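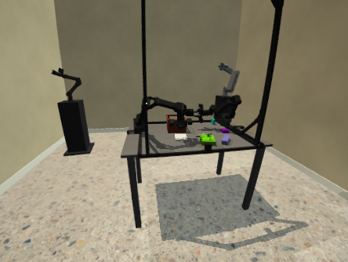 February

By our correspondent in Warkard

The ferry to Drikar leaves at six in the morning, and in winter the passengers board it in the dark. I have taken it perhaps thirty times in my life, first as a child with my grandmother and now alone, with a thermos and too many sweaters. The crossing is two hours if the sea is polite. When it is not, the captain turns back and everybody goes home to sleep.

Drikar has 2,397 residents in the last count, and it had around 4,000 when the salt works were open. People on the mainland speak about the island as if it was already finished. I wanted to see how it lives in the months when no visitor comes.

From the harbor there is one road. It goes up past the school and the old Ogundipe bakery, which kept the name of its first owner although the family moved away long ago. The bakery sells a flat rye bread with caraway, heavy like a book. In summer it is gone by nine. In winter they bake half the quantity, and you must order it the evening before, by writing in a notebook that hangs on a string beside the door. I wrote my name under eleven others and was pleased to be in such a list.

The salt pans lie on the west side, in a place called Zusska. Only one of them is worked today. The water is let in at the end of spring and the salt is raked in August, so what I found was a shallow pond with a skin of ice at the border and many ducks. The wooden sheds are grey and lean a little toward the land. A sack of coarse salt costs 700 at the harbor shop, more than I remembered, and I bought it anyway and carried it badly for the rest of the day.

Winter work on the island is mostly repair. Nets, roofs, engines, stone walls. In the afternoon I heard hammering from three directions, and later somebody practiced the accordion behind a closed window, the same eight bars with the same mistake.

There is talk of a second ferry. There was the same talk when I was a student, and my grandmother heard it before me. The young families I met would like it very much, for the secondary school is on the mainland and their children sleep there from Monday until the weekend. The older people are divided. A faster connection brings the doctor, they say, but it also takes the shop.

I stayed at the guest house above the post office, where the heating is turned on when you ask. Dinner was fish soup and the bread. The boat back leaves at four, and you should be at the pier early, for it does not wait.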